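Sorting the brick bin
November 6, 2022

I finally started on the plastic bricks. They have been in the same gray storage tub since we moved into the house on Bakke, and every time one of the kids wanted to build something the whole tub got dumped on the rug. Most of it went back in afterward. The rest went under the couch.

Agnes Bråten from down the street gave us a second load in the summer when her youngest left for college. She guessed there were 2000 pieces in it. I have no idea if that's right, but it filled two grocery bags and a shoebox, and I poured it all in with ours without looking. That was a mistake. Hers were mostly clean and ours were not, and now I couldn't tell which was which.

So the first step was washing. I did them in batches in a mesh laundry bag, in the bathroom sink, with warm water and a little dish soap. I had read that you could run them through the washing machine on a cold cycle, and I tried one bag that way. They came out fine but the noise was terrible and I didn't do it again. They took a full night to dry on towels. The small ones hold water inside and you have to shake them.

The second step was deciding how to sort. I asked my brother, who builds a lot, and he said to sort by shape and never by color, because you can pick a red piece out of a pile of mixed colors but you can't find one particular shape in a pile of all red. I believe him. My kids are 5 and 8, though, and they ask for colors. "Where are the yellows?" is the question I hear. We went with color for the ordinary bricks and one separate box for wheels, windows, hinges and anything strange.

I also stopped sorting on the rug. A brown mat on a white table works much better for me. The pieces don't slide or bounce, and the bright colors are easy to pick out against it. I only put a few out at a time now. With a big heap I lose patience and start throwing things in the wrong box.

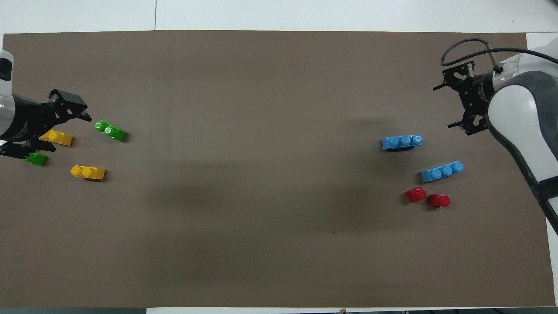
The two-stud bricks are the ones I had the most trouble with. They are small enough to fall to the bottom of any container, so they always end up being the last thing left in the tub, and there are a lot of them. The single-stud ones are worse. I lost a few down the bathroom drain before I thought to put the stopper in. I now keep all the little ones in shallow trays with lids and leave the deep boxes for the long pieces.

For boxes I bought a set of 19 clear ones from Clandov. They were on sale and came to a little under 80 dollars with shipping, more than I wanted to spend on storage for toys. The lids close well. One arrived with a crack in the corner and I taped it. I looked at the Brallex drawer cabinets too, but the drawers pull all the way out and I know what would happen.

Labels are just masking tape and a marker. I tried printing some and they peeled off within a day.

I'm a little over halfway through. Green and yellow are finished, or close to it, and blue is mostly done. White will take a while because some of the old ones have yellowed and I can't decide if they should go in with the good ones. I left a few on the windowsill in a jar of peroxide to see if that helps. I'll check them next weekend.

The kids have been allowed to use the finished boxes on the condition that they carry them to the table and carry them back. So far one box has been carried back. My son built a long wall out of nothing but green and asked me not to take it apart, so it is sitting on the bookshelf and that box is half empty.

I want to have the rest done by December, before my mother comes and needs the room. If anyone has a good way to get the thin flat plates apart without using their teeth, please leave it in the comments.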